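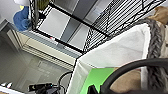 3.2 Storage furniture and container types

Open storage was treated separately from closed storage in the Flumincombe study, as the two behave differently when a household puts things away. A closed cabinet hides its contents and imposes one decision, which door to open. Open storage leaves the contents in view but offers several surfaces at once, and the resident must choose among them every time. The commonest open arrangement in our sample paired black wire shelving with a large fabric or woven basket, and the two were coded as a single unit when they stood close enough to be used together. Items standing on the floor nearby, such as a small black device with its cable looping up beside the basket, were coded as floor items and left out of the counts for the unit. This rule matters for the totals in Section 4, where floor items form their own class.

Baskets were further divided by lining. An unlined basket lets small objects catch in the weave, and residents in the pilot at Cavham tended to reserve such baskets for bulky goods. A lined basket accepts paper, card and small packets, but the liner shifts when items are pulled out and can fold over what remains. We recorded liner position at each visit as seated, partly displaced or displaced. 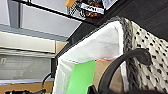 Displacement was not scored as disorder. A liner may move in normal use, and counting it would have inflated the disorder score of the baskets that were used most. The score depends only on whether an item could be reached without removing another – a test that two coders could apply on their own and compare afterward. Where they disagreed, the item was entered as not reachable. The full set held 1047 placed items, of which 881 could be assigned to a category at the first pass. The remainder were mostly packets and loose printed matter, and these were assigned at a second pass using the Lotodach item list.

Shelf levels were numbered from the top down. The top level was expected to hold items for display and the lower levels items for use, but the division was weak in practice.
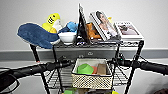

Soft toys were the main difficulty. They have no fixed base, they lean on whatever stands next to them, and they may extend past a shelf post without falling. A toy was assigned to the level that carried most of its body. Books and magazines propped with the cover outward were coded as displayed; those lying flat were coded as stored. Bowls were coded as containers even when empty, following the Cavham pilot.

For small goods, wire racks and the surfaces next to them coded as 3 separate zones: on the rack, against the rack, and clear of it. Foam blocks were included because their plain shapes make contact with the rails easy to judge. 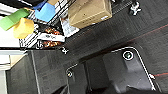

Figure 7. Small goods on and near a wire rack, with foam blocks, a snack package and a cardboard box beside a dark gray textured surface.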